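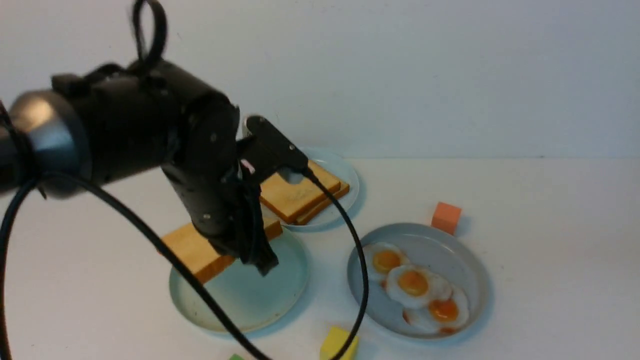 Le pain rassis : mes petites règles pour ne plus en jeter

Publié le 4 mars 2018 dans Cuisine de tous les jours

Chez mes parents, on ne jetait pas le pain. On l'embrassait presque avant de le donner aux poules. Quand je suis arrivée en France, j'ai pris la mauvaise habitude d'acheter une baguette chaque jour, et le soir il en restait toujours la moitié, dure comme un bâton. J'ai donc recommencé à faire comme ma mère, avec quelques corrections, parce que ma cuisine est petite et que je n'ai pas de poules.

Conserver

Le pain n'aime pas le réfrigérateur. Il y devient sec plus vite que dans le placard, je l'ai vérifié plusieurs fois avec le même pain coupé en deux. Je le garde dans un torchon de coton, et le torchon dans une boîte que je ne ferme pas complètement. Un pain de campagne tient ainsi 4 jours. La baguette, non : elle est faite pour le jour même.

Si vous savez que vous ne finirez pas le pain, congelez-le tout de suite et pas le troisième jour. Il sortira du congélateur dans l'état où il est entré. Coupez-le en tranches avant, et mettez les tranches en quinconce dans le sac, sinon elles se collent et il faut un couteau pour les séparer. J'écris la date sur le sac avec un feutre. En février j'ai retrouvé au fond un sac sans date, et je n'ai pas osé le servir.

Faire revivre

Pour un pain entier un peu dur, passez vos mains mouillées sur la croûte, puis mettez-le au four à 205 degrés pendant 8 minutes. Mon four est un vieux Surdu qui chauffe plus fort au fond, alors je tourne le pain au milieu du temps. Il faut le manger dans l'heure, après il redevient plus dur qu'avant.

Les tranches congelées vont directement dans le grille-pain, sans décongeler. Quand elles sont grillées, ne les empilez pas sur une assiette froide : la vapeur reste dessous et la première tranche devient molle. Mettez-les debout, appuyées l'une contre l'autre, ou sur une grille.
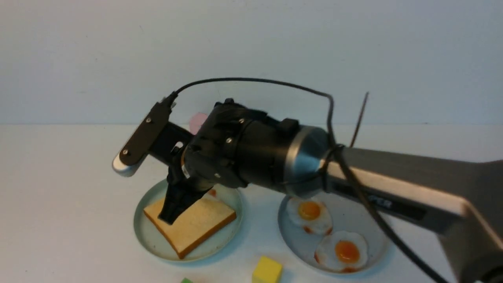

Alina Roman m'a écrit à ce sujet qu'elle chauffe simplement l'assiette, en la passant sous l'eau très chaude et en l'essuyant bien, et que cela suffit pour un petit déjeuner de famille. Elle ajoute qu'il ne faut jamais couvrir le pain grillé avec une serviette, même si c'est plus joli sur la table. J'ai essayé sa méthode et je suis d'accord, à condition de manger assez vite.

Transformer

La chapelure est le plus facile. Je laisse sécher les bouts de pain dans le four éteint, après un gâteau par exemple, et je les passe au moulin le lendemain. Le pain doit casser avec un bruit sec. S'il plie encore un peu, la chapelure va moisir dans le bocal, et cela se voit seulement quand il est trop tard. Ne mélangez pas le pain au sucre ou aux raisins avec l'autre.

Pour le pain perdu, je compte 400 grammes de pain, deux œufs, un grand verre de lait et une cuillère de sucre. Les tranches épaisses doivent rester plus longtemps dans le lait que les tranches fines, et on les retourne avec une spatule large, car elles se déchirent facilement.

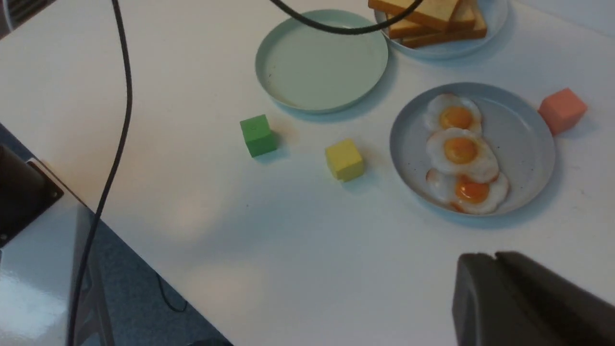
On peut aussi le faire salé, avec du fromage râpé et un peu de muscade à la place du sucre. C'est la version que mes enfants préfèrent, surtout avec une soupe.

Les croûtons demandent plus d'attention. Coupez des dés réguliers, mettez l'huile dans le saladier avec le pain et pas dans la poêle, mélangez avec les mains, et gardez le feu moyen. L'ail se met à la fin, autrement il devient amer.

Les miettes

Je secoue la planche au-dessus d'un petit bol et je vide ce bol dans le bocal de chapelure. Pour le tiroir du grille-pain, un pinceau de cuisine sec est plus pratique qu'une éponge. Débranchez l'appareil avant, et attendez qu'il soit froid.

Maj-Britt Rønning m'a demandé si le pain de seigle se traite de la même façon. Pour la conservation oui, il dure même plus longtemps. Pour les croûtons je le trouve trop lourd, mais émietté et grillé au beurre avec un peu de sucre, il est très bon sur une compote de pommes.

Classé dans : pain, restes, congélation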